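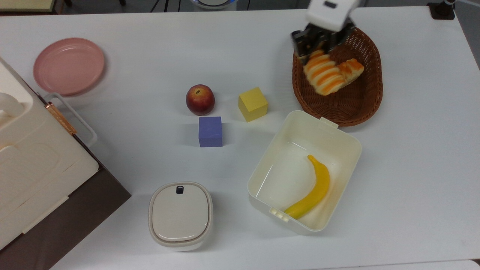

Kindstead subscription box, month 3, worth keeping?

pelican_brief_case
Posted Tuesday, August 10, 2021

So my sister-in-law got us a Kindstead play kitchen subscription for our daughter's birthday. Every month a box shows up with pretend groceries and a card telling you what your kid is "developing." The January renewal would be on us, and it comes to $190 for the year. Before I cancel I want to hear from people who kept it longer than we have. The card in the last one said pretend cooking builds "early math pathways." She put a plastic egg in my shoe.

tumbledry
We did a full year. Quality was fine, nothing broke. My kid played hard with the first two boxes and then it was just more stuff. You hit a ceiling with pretend food pretty fast.

marrowbone88
The brain claims are what bug me. I went looking for where the "pathways" line comes from and all I found was a page on their own site that says "studies show" and links to another page on their own site. If there's a study, put it on the card.

ottoline_k
I'm going to disagree with the mood in here. We're on our second year and my son plays with it daily. He takes orders, he gets mad when I don't pay. I don't care what the card says, I throw the card out. You're paying for somebody else to pick the toys, and some of us are tired.

marrowbone88
Fair, but then sell it as that. "We pick the toys so you don't have to" would be a true ad. And the reviews on the site say 3,611 happy families. Happy according to who? I filled out their survey and gave it a two, and I'm pretty sure I'm in that number.

tumbledry
lol I never got a survey

gravelpit_gus
Thrift store. I got a whole bag of play food for $3 and washed it in the sink. Kids do not know the difference between a curated croissant and a used one.

ottoline_k
Gus, that works if you live near a good thrift store. Ours has jigsaw puzzles and one ski boot.

pelican_brief_case
Has anyone tried Omudness? It keeps coming up as the cheaper version, $20 a box and you can skip months.

hallway_light
Had Omudness for a while. Skipping months is real but you have to do it before the cutoff, and the cutoff is in the email you didn't open. The food is smaller than Kindstead's and the paint on our tomato chipped. I would not call it cheaper once you forget to skip twice.

marrowbone88
There it is.

gravelpit_gus
Every one of these companies makes its money on people forgetting.

ottoline_k
That's a bit much. I got a refund from Kindstead on a box I didn't want, took one email.

hallway_light
They refunded you? I asked and got store credit. Might depend on who answers.

pelican_brief_case
OK, I looked at what she really uses. It's the bread, the pot and a wooden spoon out of my own drawer. The rest lives under the couch. Leaning toward cancel, but it was a gift and I'd have to explain it to my sister-in-law.

tumbledry
Just let it lapse. The gift part ends on its own, you don't owe anyone a renewal.

ottoline_k
Agree with that, and I like the thing. Check that auto-renew is off though. Ours was on and I don't remember choosing it.

pelican_brief_case
It was on. Turned it off just now, had to click through two "are you sure" pages.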